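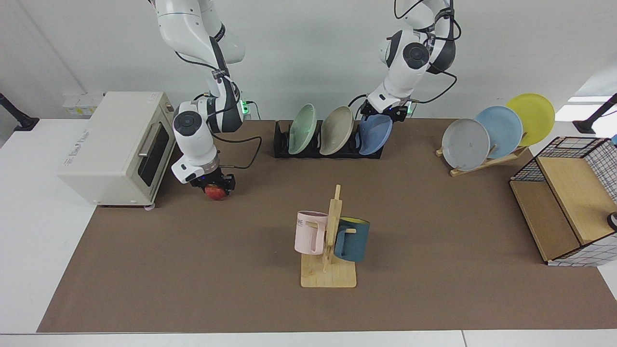
Kastmont bench kitchen project moves to dishes and produce

Home News Projects Facilities Contact

September
By Hongmei Qin
Reading time: 2 min

The Kastmont household tasks project has added a countertop exercise to its schedule, covering the handling of bowls at a dish rack and of fruit beside a small appliance. Work on the new exercise began in September at the Davbridge site.

The layout uses a white table with a large brown mat over most of its surface. A cream toaster oven with a tinted glass door stands at the far left, its front angled toward the middle of the table. A low black dish rack sits near the back of the mat and takes three shallow bowls on edge, in mint green, beige and blue. A red apple streaked with yellow is the produce item.

Bowls were selected over dinner plates for the first stage. A shallow bowl stored on edge can lean in its slot, and the rim height above the rack changes with the lean. The project notes list this as the main variable to be recorded. Colours were kept distinct so that entries in the log can refer to each bowl without a part number.

The apple is replaced whenever the skin bruises. Substitutes must fall within 3 mm of the original diameter, measured with calipers at the widest point. Pears were considered and put off to a later stage on account of their uneven shape.

The toaster oven remains unplugged for the whole exercise. Its door is to be brought into use in the second stage, when items will be placed on the wire shelf and removed again.

The project has scheduled 3,000 repetitions across 37 layouts. Between layouts the rack and oven are moved to new positions on the mat and the bowls are reordered. The mat is wiped down at the end of each session and its corners are checked against marks on the table.

Records are kept in Nodero, the project's logging software, and reviewed each afternoon at 4 p.m. Entries without a layout number are returned for correction.

A cutlery tray and a set of mugs are on order for the second stage. Delivery to Davbridge is expected before the bowl series finishes.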